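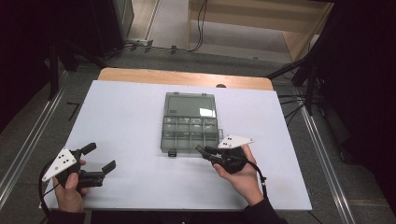
Page last changed: 2024-05-18

Setting up a compartment organizer for small parts

A hinged-lid organizer with fixed or removable dividers is the usual first purchase for anyone who keeps screws, beads, resistors, fishing tackle or sewing notions in more than one place. The boxes cost little and most of them are good enough. The trouble comes later, when parts have moved between compartments, the labels have come off and the lid no longer closes flat. The steps that follow cover choosing, preparing, filling and maintaining one box. They apply to any see-through plastic box of the common type, with a lid hinged along one side and a latch on the other.

What you need

One organizer box with a clear or translucent lid
Spare dividers, if the maker sells them
A flat white board or tray with some margin around the box
A soft brush and a dry cloth
Mild dish soap
Label tape or paper labels
A fine permanent marker
Blunt tweezers
A shallow dish for unsorted parts

The white board is worth having. Dark screws and clear beads both show up on it, and a dropped part is less likely to roll off onto carpet. A melamine shelf offcut works, as does a large plastic cutting board. Put the board on the table first and the box in the middle of it, leaving clear space on each side.

Step 1. Check the box before filling it

Open the lid fully and look along the hinge. On cheaper boxes the hinge is a thin line of the same plastic as the body, and it whitens where it has been stressed. A little whitening is normal. A crack at either end is a reason to return the box.

Close the lid and press down over each compartment in turn. If the lid flexes enough to leave a gap above a divider, small parts will migrate as soon as the box is carried on its side. Hold the closed box against a window and look for light between the divider tops and the lid. A gap of 3 mm is too much for washers and too much for most beads. It does no harm if the box will only hold larger hardware.

Work the latch several times. It should engage with a click and release with one finger. If it has to be forced, look for moulding flash on the catch and trim it with a sharp knife, cutting away from the hand.

Step 2. Clean it

New boxes often carry a film from the mould, and labels will not hold on it. Wash the box in lukewarm water with a small amount of soap, rinse it and leave it open to dry overnight. Do not use the dishwasher. Do not use acetone or lacquer thinner, as either will cloud a polystyrene lid in seconds.

Used boxes need more attention in the corners. Brush out each compartment while it is dry, then wash. Graphite and metal dust come off more easily dry.

Step 3. Plan the layout

Draw the compartments on paper before anything goes in. Assign the contents in this order:

1. The part you reach for most goes in the row nearest the latch, where your fingers arrive first.
2. Parts of one family run in size order from left to right.
3. Heavy parts go close to the hinge side if the box will be stored on edge with the hinge down.
4. One compartment stays empty.

The empty compartment takes whatever is in use during a job, and it also takes the extra size that you will buy within a month. People who fill every space on the first day generally end up redoing the layout.

Similar parts should not sit side by side if they are hard to tell apart. M3 and 4-40 machine screws are the standard problem. Put something obviously different between them.

Step 4. Fit the dividers

Removable dividers slide into moulded slots and should go all the way to the floor of the box. Seat each one with a thumb at both ends. A divider that stands proud will hold the lid up and load the hinge every time the box is closed.

If a divider is loose, a strip of clear tape folded over one edge will take up the slack. For a permanent arrangement, run a very small amount of plastic cement down the slot. Use it sparingly — it wicks, and the excess will mark the floor of the compartment.

Signe Solheim, who maintains the parts boxes in our August repair workshops, leaves all dividers unglued for the first season and glues only those that have not moved by the end of it. The method is slow, but it has saved us several boxes.

Step 5. Fill

Tip the unsorted parts into the shallow dish, not directly onto the board. Sort from the dish to the board in small groups, check each group, then transfer it to its compartment with fingers or tweezers.

Fill to two thirds of the depth at most. Above that level parts catch between the lid and the dividers, and it becomes difficult to pick out a single piece. A medium box holds 200 small screws without strain, but they are easier to handle if the surplus is bagged and kept elsewhere.

Close the lid slowly the first time and watch the divider tops. If there is resistance, open it and find the cause. Fasten the latch before moving the box, including for short distances on the same table.

Step 6. Label

Label the lid above each compartment and the end of the box that will face out on the shelf. On a clear lid, set the label towards the hinge side of its compartment so that the contents stay visible.

Write the size first, then the type, then the length. "M3 pan 10" is sufficient. Colour coding is useful across several boxes, one colour to a family, but within a single box it adds little.

Paper labels last longer under a strip of clear tape. Marker written directly on the plastic rubs off within weeks in regular use and can be removed sooner with rubbing alcohol.

Storage

Keep boxes flat, latch side out, and no more than five high unless the lids have stacking ridges. Keep them out of direct sun. Translucent plastic yellows and then turns brittle, and the hinge is the first thing to go.

If boxes must stand on edge, test one first. Turn it on edge over the board, tap it, lay it flat again and look for parts that have crossed a divider.

Maintenance

Go through each box 2 times a year. Empty one compartment at a time onto the board, remove strays and dust, and return the contents. Replace any label that has begun to lift. Check the latch and both ends of the hinge.

A broken latch can be replaced in the short term with a wide elastic band. A broken hinge can be bridged with cloth tape on the outside, applied with the lid closed. Neither repair suits a box that travels.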